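Pliro Says Its Oven Makes Perfect Brunch Eggs

Wistora will start selling the Pliro countertop oven in October, promising baked eggs for 2 with no watching and no timer. Edvin Engström, who runs the company, says 1,000 people have ordered one. 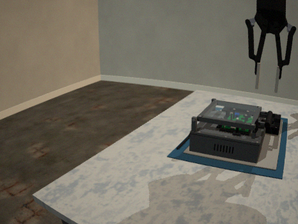
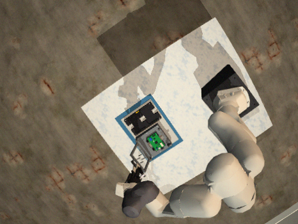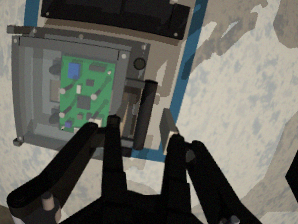

What we'd like to know

Wistora hasn't let any outside cook try it. Engström puts baking time at 35 minutes, but the recipe card says 40. A ramekin and a regular oven still do the job in less.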